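Keep the paper logbook

Replacement of paper maintenance logs with software is usually justified by search. A record that can be searched is assumed to be a record that can be used. My view is that the two properties are separate, and that small sites lose more than they gain when the paper is removed.

The case I know best is the pump station at Tully, where I handled maintenance records until February. The station ran one bound logbook per pump. Entries were made in ink at the machine, with the date, the hour meter reading, the work done and initials. When the books were retired in favor of a tablet form, the form kept all four fields and added a drop-down list of fault codes. On paper, so to speak, nothing was lost.

What went missing was the margin. I went through the last of the bound books, 719 entries in all, and read every note written outside the ruled columns. Those notes recorded things with no field of their own: a bearing that ran quiet only after a slow start, a gasket supplied slightly oversize, a valve handle fitted backward and left that way on purpose. Several were plainly written for the next person on shift. The tablet form has a comment box, limited in length and hidden behind a second screen. In its first six months of use it was filled in three times.

Melur Osman, who set up the form, argues that this is a training problem and that staff can be told to use the box. I disagree. A margin is in view while the entry is being written, and a hidden box has to be remembered. Instructions wear off. Layout keeps working after the person who gave the instruction has left.

The second objection concerns correction. An ink entry is corrected by a single line through the old reading, with the new one beside it and initials. Both values stay legible. The form at Tully overwrites. An audit trail exists, but it is held by the supplier, and a request for it took three weeks to answer. For a meter reading that is disputed on the day, this has no practical value.

The usual reply is cost of storage. A bound book takes up very little shelf. The Plokberg depot keeps its full run in one steel cabinet and has never needed a second. Search is a fair point, and I would not give it up. A weekly scan of the pages, indexed by pump and date, supplies most of it and leaves the original alone.

I would accept a tablet form that showed an open writing area next to the fields, kept struck values visible, and printed a bound copy each quarter. I have not been shown one. Until then the book should stay on its hook by the pump.

Vasco Brandão
1 May 2023

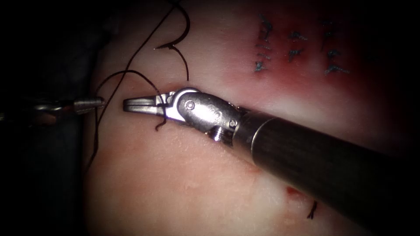 Black suture thread gripped in the jaws of a robotic surgical instrument over a suturing pad.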